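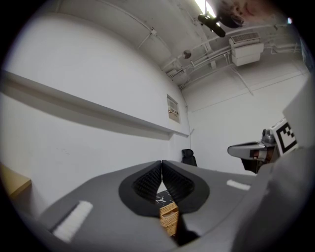 Product Range Meeting: Accessories
Minutes, June

Present: buying, web shop, warehouse, customer service
Apologies: accounts
Start: 4 p.m.

1. Minutes of the last meeting
Agreed with one correction. The Calado cufflinks are sold in pairs, not in sets of two pairs. The web shop has already changed the listing.

2. Nurkell enamel pins
Buying has seen samples of the new Nurkell pins with a double post back. The old single post pins turn on the lapel and customers have complained about it. The double post costs slightly more per piece. Agreed to move the whole range over once the single post stock is gone. Minimum order is 200 per design. Buying wants 4 designs to begin with: the rocket, the fox, the lighthouse and the anchor. The owl is dropped. It sold poorly last winter and the warehouse still has a full drawer of it.
Action: buying to place the order and confirm the delivery month.

3. Drillura money clips
The plating on the last batch was uneven near the fold. Customer service has been replacing clips without asking for the old one back. Warehouse asked that returns be requested from now on so there is something to show the supplier. Web shop pointed out that return postage would fall on us. Discussed at some length. Agreed to ask for a photo first and to request the clip only if the photo is unclear.
Action: customer service to write a short reply text and send it to the web shop for the help page.

4. Gift boxes
The black hinged box is being discontinued by the maker. Two replacements were looked at, a lift-off lid box from Doton and a drawer box. The drawer box is nicer to open but will not take the longer tie bars. Doton box preferred. Warehouse would like the lid to fit tighter, as it came off when the box was tipped. Doton to be asked if a deeper lid is possible. If not, a paper sleeve will be used.
Action: buying to contact Doton.

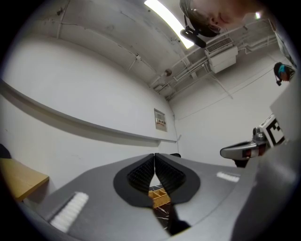
Gripper fingers with a yellow patterned item behind

5. Engraving
Limit stays at 30 characters, spaces included. Several customers have typed heart symbols into the box and these come out blank on the order sheet. Web shop to block symbols and show a message when one is entered.

6. Free shipping
Proposal to set free shipping at $100 was put off until accounts can attend. Customer service asked that the banner not be changed before then.

7. Other business
The product page for the Calado tie chain still says "silver." It is silver tone. To be corrected today.
The label printer needs new rolls. Warehouse has ordered them.

Meeting closed at 5:15 p.m. Next meeting in July, same time.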